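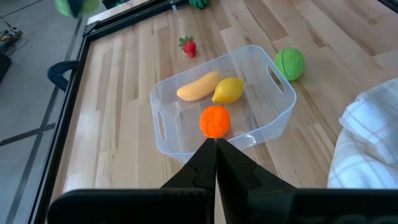

Speaker notes: Open day at Jaturis, toy fruit table

Slide 1. Start with the wrist view

Let people look at it for a few seconds before I talk. Then: this is what the arm gets to work with. Fruit in a clear bin, two black fingers right down by the orange one, and you can see the wood grain through the plastic floor. I love this view! From up here you notice how close the banana and the lemon are lying. Ask the room which one they'd go for first. (At the Jastthorpe rehearsal everyone shouted "lemon.")

Mention the strawberry and the round green one outside the bin. Strawberry is the favorite with kids.

Slide 2. How the visit runs

Groups come in by the Thakur entrance. Each demo is 5 minutes, with 2 arms on the slide plan, so keep the welcome short. Last June we had 151 visitors and I talked far too long at the door.

Say what the demo is: pick up a soft-looking, odd-shaped thing, put it where it belongs, do it again with the next one. Bumpy skins, smooth skins, long shapes, round shapes. People who've never thought about their own hands start moving their fingers at this point, which is my favorite moment of the whole day.

Pause for questions. The usual ones are speed, price and "can it peel it?" Speed I can answer. Price goes to the Bruster desk.

Slide 3. Step back to the side view
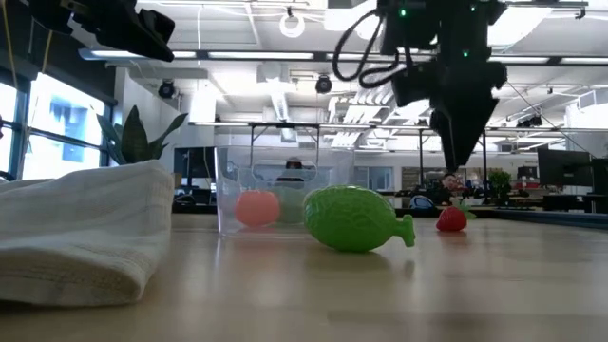

Kadir Sezer
Demonstration lead, Jaturis

Point out the green fish first, lying in front of the bin. It gets a laugh, and then I can talk about shape: fat body, little forked tail, scales all over. Where would you grab it? Wait for an answer, even if it takes a while.

Then the two balls in the bin, pink and green. From the side you're looking through the plastic, and the green one is partly behind the fish. Great lead-in to why a view from the wrist and a view from the side are both worth having.

Strawberry is under the gripper on the right. Tie back to slide 1.

Slide 4. Before the tables open

Bags under the chairs, please. Next group lines up by the windows. Sign-up sheet for the longer tour is with me, and yes, you can come around twice!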